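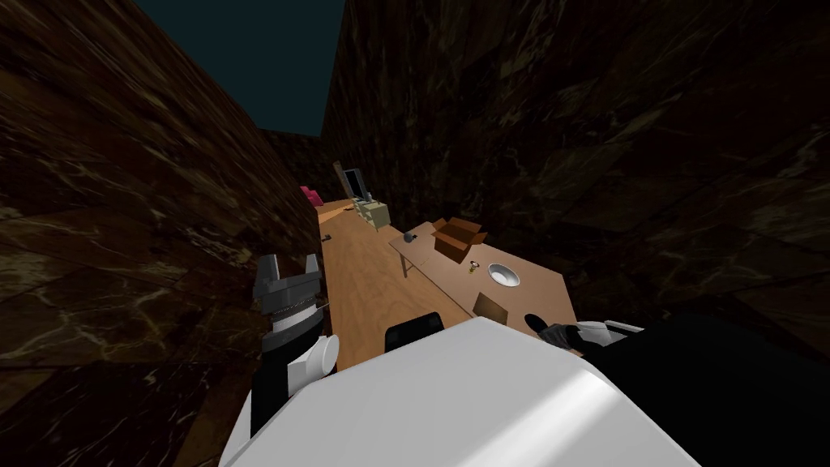 Computer-rendered view over a two-armed robot toward two tables, with an open cardboard box on the smaller one.

Jastine (workplace automation program)

Jastine is a workplace automation program at Landeg, a mail-order company that sells household goods and small office supplies from a distribution center in Grokerard. The program covers the introduction of two-armed robots at packing tables, the computer simulation in which their tasks are prepared, and the changes to job duties, training and scheduling that came with them. It is named after the street on which the company's first packing room stood.

The program is mainly of interest for its handling of mixed orders, in which goods of different shapes and weights are placed together in one cardboard box. Work of this kind was done entirely by hand at Landeg before the program began, while the movement of full cartons had been handled by conveyors for many years.

Contents
Background
Simulation
Work at the table
Changes in job duties
Training and pay
Scheduling and pace
Reception
See also

Background

The Grokerard center employs 136 people in receiving, picking, packing and shipping. Packing has traditionally been the largest of these departments and the one with the highest turnover. A packer received a tray of goods, checked it against a printed slip, chose a carton, placed the goods inside with paper filling, and sent the carton to be sealed. The work called for little lifting but involved long periods of standing and a large number of repeated wrist and shoulder movements.

Landeg had earlier tried a fixed packing machine, which formed a carton around a single item. The machine was well suited to books and flat goods but could not take orders that combined, for example, a bowl and a bottle. It was moved to the shipping department, where it is still used for single-item orders. The experience led the company to look for equipment that could work at an ordinary table and from ordinary boxes.

The arms and control software used in the program were supplied by Wadus, an equipment maker that also provides the simulation package. Under the supply agreement, Landeg prepares its own tasks and keeps the records of each run, and Wadus maintains the machines.

Simulation

Every packing task is tried in simulation before it is given to a physical robot. The simulated room contains a model of the robot, one or more tables, and a set of objects such as boxes, bowls and small containers. The surfaces of the walls and tables may be changed from one run to the next, and their appearance need not resemble the distribution center. Marble walls and wood-textured tabletops are among the finishes in use. Varying the background in this way is meant to keep the control software from depending on the look of any one room.

The position of the objects is also varied. A box may stand near the back of a table or close to its front edge, and tables may be set at an angle to each other. Tasks are judged on whether the correct object ends up in the correct place, whether anything has been knocked over, and how long the arms have taken.

Over 700 tasks had been prepared by the end of July, according to the company's program summary dated 2020-08-02. Many of these are small variations on a few basic actions, including picking up an object from a tabletop, placing it in an open box, moving an object from one table to another, and handing an object from the left gripper to the right. Tasks that fail repeatedly in simulation are set aside and the goods concerned continue to be packed by hand.

Packing staff take part in this stage. An employee with experience of the product group reviews the recorded runs and marks those in which the goods have been placed in a way a customer would find careless, such as a bottle lying across a bowl. These marks are used when the task is revised. The practice was not part of the original plan and was added at the request of the packing department.

Work at the table

A robot table in the Grokerard center is laid out in much the same manner as a manual one. Goods arrive in a tray at one side, and an open carton stands within reach of both arms. The robot uses parallel grippers, each with two fingers that close on an object from opposite sides. Soft goods and items in thin plastic bags remain difficult for this type of gripper and are sent to manual tables by the order system.

One employee, known as a table lead, oversees two robot tables. The table lead refills cartons and filling paper, clears stopped orders, and checks a sample of finished boxes before sealing. When an arm stops, a lamp is lit above the table and the reason is given in plain words on a screen. The table lead may remove the object and finish the order by hand, return it to the tray for another attempt, or pass the order to a manual table. Reaching into the work area is permitted only after the arms have been locked by a foot switch.

Changes in job duties

The position of packer was kept, but its content was altered. Packers at manual tables now receive a larger share of fragile, soft and oddly shaped goods, and a smaller share of plain orders. Employees have described this work as more varied and also more tiring to the attention, as easy orders no longer give a rest between hard ones. The company responded by leaving a portion of plain orders with the manual tables.

New positions were opened alongside that of table lead. Task reviewers, who work at a desk, examine simulated and physical runs and write short notes on them. Cell technicians change gripper fingers, clean cameras and carry out daily checks. All of these positions were first offered within the company, and most were filled from the packing and picking departments.

No employees were dismissed under the program, which was one of the terms agreed with staff before the first installation. The number of packing positions has nevertheless fallen, as places left open by departing employees have not all been filled. The use of seasonal workers in packing has been reduced by a greater margin. Seasonal workers were not covered by the agreement.

Training and pay

Training for table leads is given on site during paid hours. It begins in simulation, where the trainee watches tasks being run and learns to name common causes of failure, such as a grip taken too near the edge of an object or a carton flap that has folded inward. The trainee then works beside an experienced lead before taking charge of a pair of tables.

Table leads and cell technicians are placed in a higher pay grade than packers. The grading of task reviewers was disputed, with the company at first treating the position as equal to that of packer. It was later moved up a grade on the ground that the work relied on judgment gained at the table.

Scheduling and pace

Robot tables are run during the day and evening shifts. A night shift without staff was considered and rejected, as stopped orders would have stood until morning. Breaks are taken in turn so that each pair of tables is covered.

Individual packing rates are no longer posted on the department board. Employees had objected to being listed next to the robot tables, where the mix of orders was not comparable. Rates are still recorded and may be discussed between an employee and a supervisor.

Reception

Staff meetings held at the center recorded fewer complaints of wrist and shoulder pain in the packing department after the change. The company has cautioned that the department had also become smaller and that its tables were replaced with adjustable ones in the same period, so that the effect of the robots alone cannot be stated.

Criticism has been directed chiefly at noise from the arm drives, at the loss of conversation between neighboring tables, and at the position of seasonal workers. Some long-serving packers declined to move to the new positions and remain at manual tables, an option the agreement leaves open to them.

See also

Order picking
Collaborative robot
Robot simulation
Job rotation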